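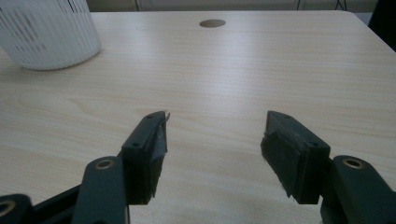
Brellar rebound board review: good for first touch, hard on the back

By Fatemeh Jafarzadeh

I coach an under-13 girls' side and play over-35s on the same ground, so a rebound board gets used by two very different groups in our house. The Brellar is the mid-size model, sold as a training aid for football clubs and backyards. I paid $319 for it in April and have used it two or three times a week for most of a season. 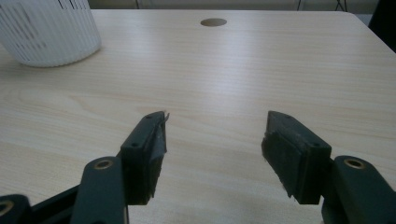 4 min read

What you get

The board arrives flat in one long carton with the legs, a bag of bolts and four ground pegs. There is a fold-out sheet with drawings and no words. Assembly took me the better part of an hour. The second leg bracket goes on the opposite way to the first, and the drawing doesn't make that clear, so I had to undo it and start over. You need your own 13 mm spanner.

Once it's up, the face can be set at three angles. The upright setting sends the ball back along the ground. The middle one gives a low bounce at shin height, and the furthest back pops it up for chest control or volleys. You change angles with a pin on each side. Both pins were stiff for the first month and are fine now.

On grass

The return is true. A firm side-foot pass from eight metres comes back at a pace a 12-year-old can deal with, and the ball doesn't skew off the face unless you hit the outer few centimetres, where there is a dead strip along the frame. Harder shots are less predictable. Touran Rashti, our striker in the over-35s, hit it from the edge of the box a few times and it walked backwards even with the pegs in. On dry, hard ground the pegs only went in halfway and we ended up leaning two sandbags against the legs.

My players use it mostly for receiving on the back foot. We run it in pairs, one passing and one checking her shoulder, then swap after 20 balls. I've seen a clear difference in the two or three girls who turned up early to use it, though they were also the ones training hardest anyway.

On synthetic

Pegs are no use on synthetic turf and our council doesn't allow them. Brellar sells rubber feet separately for $78. I think they should be in the box at this price. They do grip well, and I would buy them again over dragging sandbags across the car park.

Noise

It is louder than I expected. The panel makes a flat slap with every pass. At the ground this doesn't matter. At home my neighbour asked, politely, whether we could finish by seven, and we do.

Moving it

The board is heavy and has one handle, placed too near the top. One adult can carry it a short way, but I wouldn't want to do it after every session. Mitra Azimi, who coaches the under-15s, has the older Soltani board and hers has wheels. It is smaller and has only one angle, but it gets brought out more often. Folded, the Brellar fits across the back seats of a hatchback with one side down.

Wear

The face has scuffs and ball marks that don't wash off. One bolt cap is missing. The paint has started to lift on the lower rail where it sits in damp grass, and I've touched that up myself with a bit of enamel. The panel is still flat, with no cracks. The warranty is two years on the frame and one on the panel.

Who should buy it

Clubs with a storage shed near the pitch will get good use out of it. For a family with one keen kid, a $200 board with a single angle would do most of the same work. If you have to lift it in and out of a car on your own, try carrying one in the shop first.

Rating: 3.5 out of 5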